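4.2 Label survival and the sorting of household clothing

The second part of the survey dealt with how people identify their clothes at home once the shop tags have been removed. Each of the 40 households in Troltton and Prorow was asked to bring out 10 garments in current use, which gave a sample of 400. Fibre content, care symbols and size were recorded from whatever labels remained. Garments with no label were entered as unknown and were not assigned a fibre by touch. The recording sheet was the Nostau form used in the first part, with the section on purchase price left out.

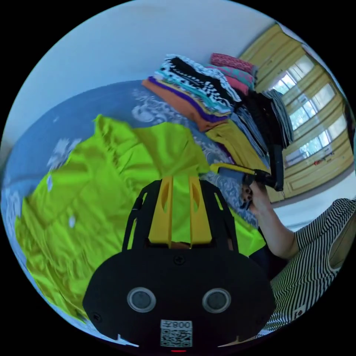
Labels fall into two groups according to how they are fixed. Sewn labels fail mainly by fading and by being cut out by the wearer, while stuck labels fail at the edges. The second group is common on hard goods, where a small white sticker with a black code and a few characters, as in Figure 1, can carry a reference to a longer record held elsewhere. Cloth bends and is washed, and a sticker of this sort was not considered a suitable replacement for a sewn label. Heat-transfer printing was treated as a third case and is discussed in Section 5.

Removal by the wearer was more common than fading in both towns. The usual place for a label is the back of the neck, where the stitched corners rub against the skin. Side-seam labels were more often left in place, but were also more often missed by the person doing the washing.
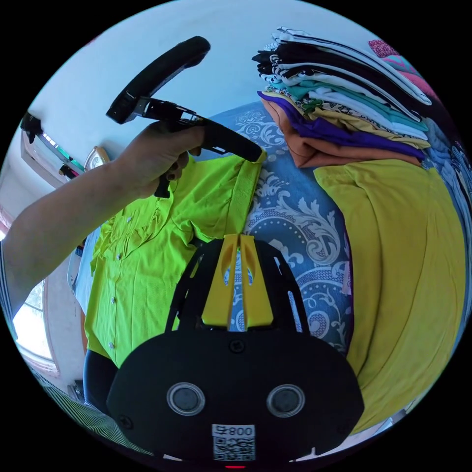

One householder in Prorow objected that the question was badly put, as she had never read a care label after the first wash and sorted everything by colour and weight. Similar remarks were made in Troltton. The wording was changed in June to ask separately whether a label was present and whether it was used. 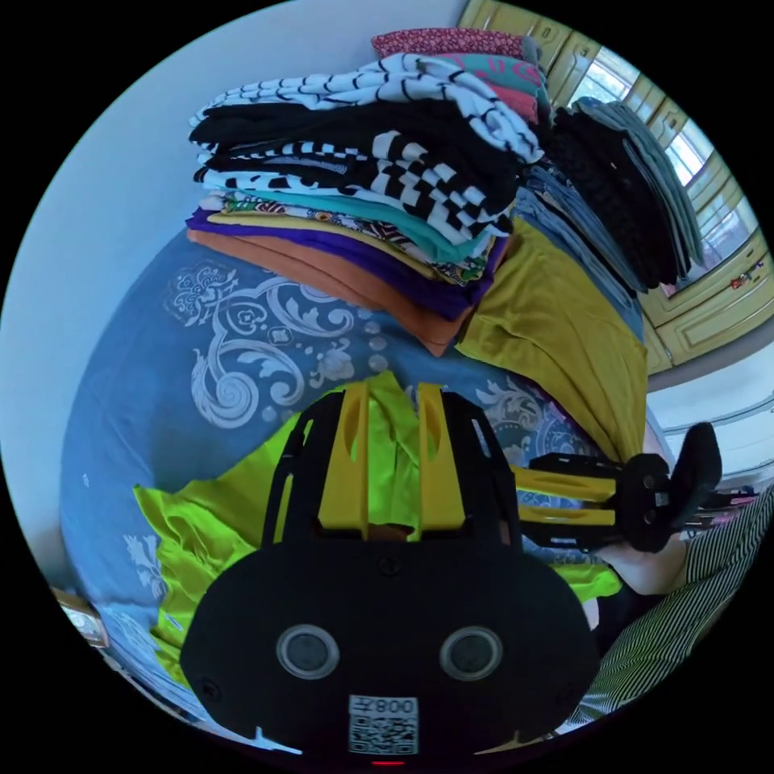
Storage affects whether a label can be consulted at all. Clothes on hangers show the neck opening, whereas clothes folded flat and piled show mainly a fold. In a tall stack such as that in Figure 3, a mustard-yellow garment can be told from the deep purple one beneath it by colour alone, and the checks and spots higher up serve the same purpose. Dark knits are harder to separate in this way. Households that kept clothes in piles were therefore asked to unfold each item before the label question was put.

Text on the label was graded on the six-point Escobar scale, in which 6 means that every line can be read without a lens. Decorative wording and small print were graded separately, because large lettering often outlasts the text beneath it.

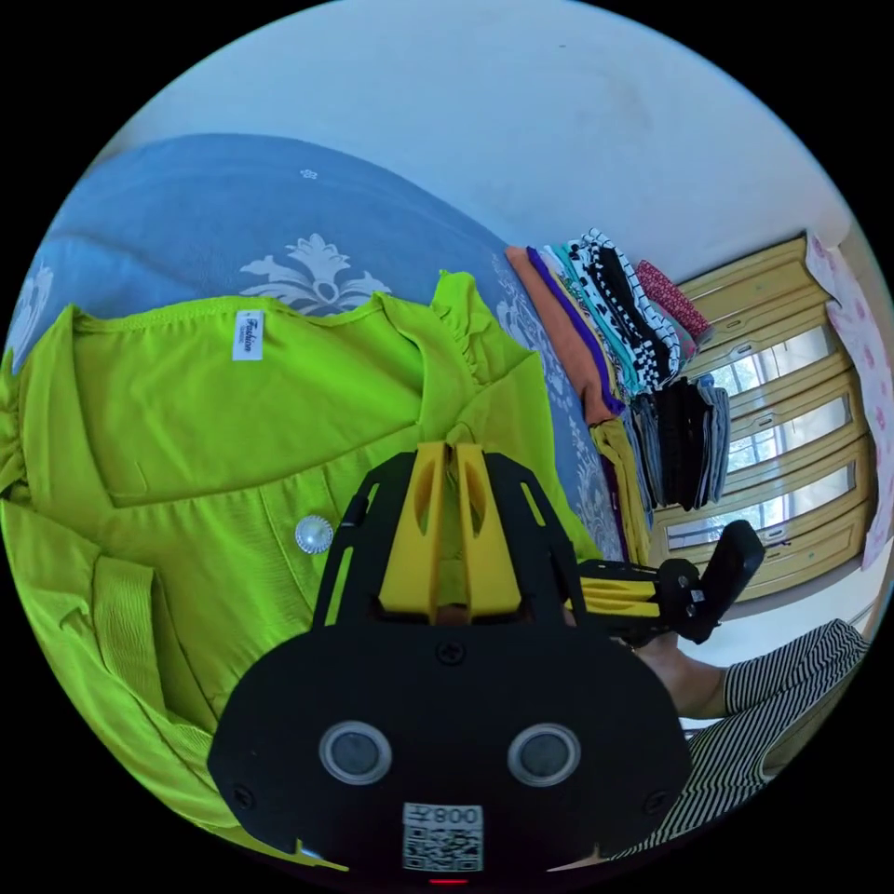 Figure 4. Label below the neckline, with cursive wording and a line of smaller text.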